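Door Module 2.4: Questions About the Grip Fault and the Recall of the Release

Updated 2 June 2021

Inomum pulled release 2.4 of its door-opening module in February after several sites reported arms that closed beside a knob and then carried on as if they had hold of it. The answers on this page are for people who run the module on a Tradau arm, on real doors or in the simulator. If your arm is stopped right now and you want to know whether to restart it, go to "Can I keep running 2.4?" further down.

What went wrong?

The module opens a door in four stages: approach, grasp, turn, pull. Between grasp and turn there is a check that is supposed to confirm that the fingers are closed on something. In 2.4 that check could pass when the fingers had closed on nothing. The arm then went into the turn stage, rotated the wrist in free air, and moved on to the pull stage with a door that was still latched.

With an empty gripper the pull is mostly harmless. The trouble came when part of the gripper housing was resting against the door, the door frame or the lock plate. The pull stage allows more force than the approach stage, and the arm used it.

Was anyone hurt?

No. We have reports of one bent finger, two damaged lock plates and a door panel with a long scrape in it. At one site an arm pushed a door frame hard enough to trip its own joint limit, and a person was standing inside the marked zone at the time. That report is the reason we pulled the release instead of waiting for the next one.

Which versions are affected?

Release 2.4 in all builds up to and including build 316. Releases 2.2 and 2.3 use the older check and don't have the fault. If you skipped 2.4 you have nothing to do.

The build number is on the status page of the controller, on the second line under the module name. Some controllers that were updated by memory card show only "2.4" with no build. Treat those as affected.

What caused it?

Two changes that were each tested alone and never together.

The first was to the finger sensor. Before 2.4, the check read the gap between the fingers and the motor current, and both had to agree. We had complaints that the check failed on small knobs, so we loosened the gap limit.

The second was to the approach. To save time, the module was changed to start closing the fingers slightly before the arm finished moving. If the arm came in at an angle and the housing touched the door first, the arm slowed down, the motor current went up for a moment, and the check took that rise as contact at the fingers.

Put together, an open gripper leaning on a door could look like a closed gripper holding a knob.

Why does the angle matter?

The housing is a good deal wider than the fingers. Coming in straight, the fingers reach the knob well before the housing gets near anything. Coming in tilted, one corner of the housing can get to the door or the lock plate while the fingers point past the edge of the door at the wall behind it. The module plans a tilted approach when the knob is low in its view or close to the side, and it did so more often in 2.4 than before.

We rebuilt the reported cases in the simulator and ran them until we could get the fault on demand. The run that taught us the most used a carved door with a small round knob on a gray plate. The knob sat low and to the left of the gripper, and both fingers were still open, pointing up past the door's black frame.
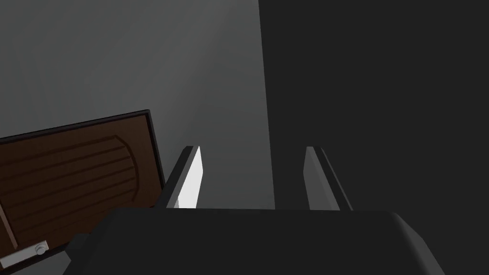
Asamoah's maintenance desk wrote in to say that their arm had been doing the same thing for two weeks before anyone caught it, that the log said "grasp OK" every single time, and that they would like to know how an operator is meant to catch a fault when the log says there isn't one. They asked for the raw gap reading to be shown next to the result.

We agree with that. From 2.5 on, the log line for the grasp stage shows the gap and the motor current next to the result. Until you have 2.5 you can get the gap reading by turning on detailed logging in the service menu. It fills the storage fast, so turn it off again when you are done.

How do I know if it happened on my arm?

Look in the log for a run where the grasp stage passed and the pull stage ended with "no motion" or "force limit." One of these alone can be a locked door or a sticky latch. Several of them at the same door, with the same approach angle, is very likely the fault.

Also look at the hardware. Check the corners of the housing for paint or wood dust, and check the small protrusion on the side of the housing for looseness. Close the fingers by hand control and see that the tips meet evenly. A bent finger may still pass the startup test -- the test only looks at travel, not at alignment.

Can I keep running 2.4?

No. Stop the arm, switch the door module off in the controller, and go back to 2.3 or forward to 2.5. The rest of the arm software is not affected and can stay on.

If you only run the simulator, nothing can be damaged and you may keep 2.4 installed for comparison. Please don't use results from it to approve a real door.

How do I go back to 2.3?

Park the arm and put it in service mode. In the controller, open Modules, select the door module and choose Previous Release. The controller restarts by itself. When it comes back, run the grasp test with the gripper empty. It has to fail. If it passes with nothing between the fingers, leave the module off and contact support.

Door profiles saved in 2.4 will open in 2.3, but the approach settings are dropped and you will have to teach the approach again for each door.

What did you change in 2.5?

The check between grasp and turn now needs three things: the gap is inside the limits saved for that door, the motor current is up, and both stay that way for a short hold after the arm has stopped moving. The early closing is gone. The fingers don't start to close until the arm is at rest.

There is also a small test turn before the real one. The wrist turns a few degrees and the arm looks for resistance. A knob pushes back and air doesn't. If there is no resistance, the arm opens the fingers, backs off along the path it came in on and stops. It doesn't try again without an operator.

The pull stage now starts at the same force limit as the approach and only goes up once the door has begun to move.

The cost is time. Each door takes longer than it did in 2.4, and a little longer than in 2.3.

How was 2.5 tested?

We ran 3000 simulated approaches, and 2000 of those used a knob placed low or to the side so that the module would plan a tilted path. After that we moved to real doors at the Mukine test hall, with 21 different knobs and handles. The empty grasp was not accepted as a grasp in any of these runs.

We did see the opposite error. On two very small knobs the check refused a good grip and the arm stopped with the fingers closed on the knob. That is annoying, but it is the side we want to be wrong on for now. Those two knobs are listed in the release notes as not supported.

Why wasn't this found before release?

Our test set for 2.4 used doors taught with the knob near the middle of the view. The tilted approaches were covered by an older set that was run against the older approach code, and it was not run again when the code changed. Both sets are now run for every build.

The simulator also played a part. It was set up to report contact on the fingers but not on the housing, so a housing leaning on a door showed up as nothing at all. Housing contact is now reported and ends the run.

Do I need new hardware?

Not for 2.5. If your fingers are bent or the housing is cracked, replace them before you update, or the gap reading will be off and the new check will refuse good grips.

Do I have to teach my doors again?

Yes, if they were taught in 2.4. Each door needs a saved gap range for the new check, and 2.4 profiles don't have one. Profiles from 2.3 are converted during the update, but run each door once in service mode before you put it back in use.

Does the emergency stop work during the fault?

Yes. The emergency stop is wired separately from the module and cuts power to the joints in every stage. After a stop in the pull stage the arm may still be pressing on the door. Keep clear of the side it would swing to, and use the brake release on the base to back it off by hand.

Who pays for a damaged door?

Send us the log, the build number and pictures of the damage. Repairs to doors, plates and frames caused by 2.4 are covered, and so are replacement fingers. We need the log from before the rollback, so save it first -- going back to 2.3 clears it.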